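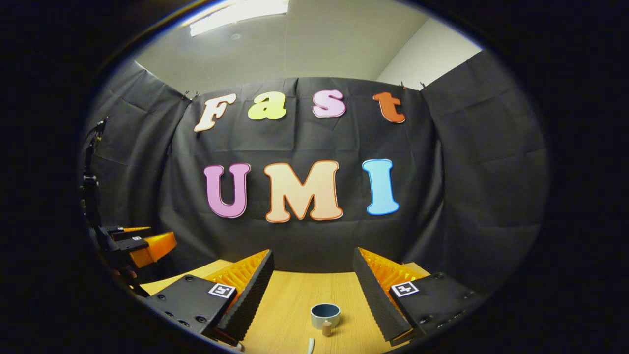 November 18, 2023

Slept until nine and felt better for it. The cold is mostly gone. Made oatmeal and took the good bowl out to the back step, but it was too windy to sit, so I ate at the counter with the seed catalog.

Main job today was the garlic. I'm late with it. Last year it was in by Halloween and this year I kept putting it off on account of the fence. The bed by the shed got the compost from the left bin, which was ready, and a bag of leaf mold from Nikola. I planted 16 short rows, hardneck on the side nearest the path and softneck behind. The softneck is what I saved from July and some of the cloves were small. I put them in anyway. If they come up puny I'll use them green.

The ground was harder to work than I figured. There is a strip of clay along the shed that I have never dealt with properly, and I didn't deal with it today either. I broke up the top with the fork and left it. Straw over everything, then the old chicken wire on top to keep the squirrels out. I need more straw. The feed store in Clalside closes at noon on Saturdays and I didn't get there.

Nikola Górecki came by after lunch to bring back the hand saw and stayed for coffee. We talked about the water bill. Mine was $847 for the year, a lot more than the last one, and I think the toilet upstairs has been running. Nikola's was $452 with a bigger garden. He has two rain barrels on the garage and says he hardly touches the hose before August. I should price barrels over the winter.

He also thinks I should take out the pear tree. I don't agree. It had fire blight on two branches and I cut those off well below the bad part. I want to see what it does in spring before I decide anything.

After he left I cleaned the tools and oiled the fork handle. The spade has a split starting near the top – I wrapped it with tape for now. Drained the hose and hung it in the shed, shut off the outside tap, brought in the rain gauge.

Supper was the rest of the bean soup with toast. Called my sister. She is driving to Plarnmont for Thanksgiving and wants me to bring squash, so that takes care of three of the butternuts. The others in the basement look all right except one with a soft spot, and I'll cook that one tomorrow. 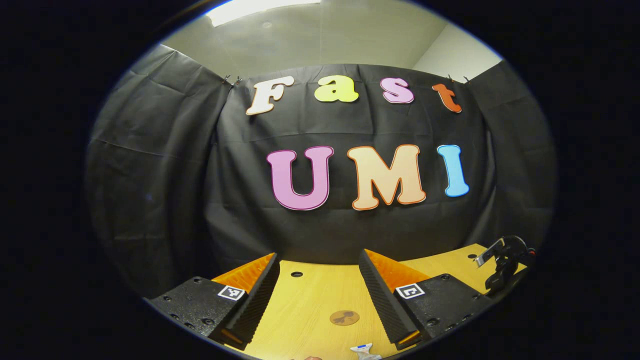
To do this week

Straw, two bales if the car will take them.

Look at the upstairs toilet. Put food coloring in the tank and see if it gets into the bowl.

Wrap the fig before it gets down into the low twenties.

Write the garlic rows on the plan while I still remember which is which.

Library books are due. The one on pruning I want to renew – I haven't gotten to the chapter on pears.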